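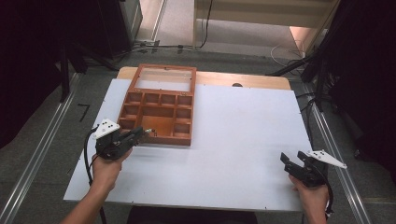 Inero Community > Home > Sorting and small storage

What goes where in a divided wooden box with a window lid?

Posted by Sreekumar Subramaniam, 1/10/24
1,663 views

I bought a reddish-brown wooden box with a hinged lid at the Sugawara market. The lid has a clear panel in it, and I can't tell if it is glass or plastic. Inside there are small square cells along the top row and down the right column, with one larger open compartment taking up the rest. The dividers are thin wood.

I want to keep sewing things in it: buttons, snaps, hooks and eyes, a few spools and a short tape measure. My buttons are in a coffee can now and I have never sorted them. Should I go by color or by size? Also, do the dividers need lining? I do the sorting on a white tabletop, and clear buttons and white ones are hard to pick out on it.

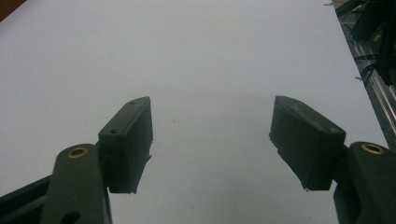 The white tabletop.

Flekport
Go by size first. I tried color and ended up with 10 shades of brown that all looked the same by lamplight. With size you can find a shirt button without thinking. If one size fills its cell, split that one by color.

Put the spools and the tape in the large compartment. Snaps and hooks go in the small cells, and leave them on their cards if the cards fit. Trim the cards if they don't.

I wouldn't line the dividers. Thin wood doesn't leave you much room, and felt on both sides makes a small cell smaller. A square of felt on the bottom of each cell is enough — cut it a little under size and don't glue it, so you can lift it out when dust collects.

For the clear buttons, lay a dark dish towel on the table. Pick one without a loose weave or the shanks catch.

Buttonjar
just use the can lol. mine has been fine for 11 years

Nunen Mending
Agree with Flekport on size, but check how the lid closes before you fill anything. On a box I have, the lid sits slightly above the dividers and small snaps slide over the top when you carry it. If yours does that, keep it flat and don't overfill the cells.

To find out about the panel, tap it with a fingernail. Glass sounds sharper and feels colder. If it is plastic, skip the window cleaner and use a damp cloth.

Sreekumar Subramaniam
Thanks. I have a navy towel that should work. Snaps are staying on their cards for now, and I'll do the buttons by size in February when I have the table to myself. There is a gap of 5 sheets of paper between the lid and the dividers, so I will keep it flat.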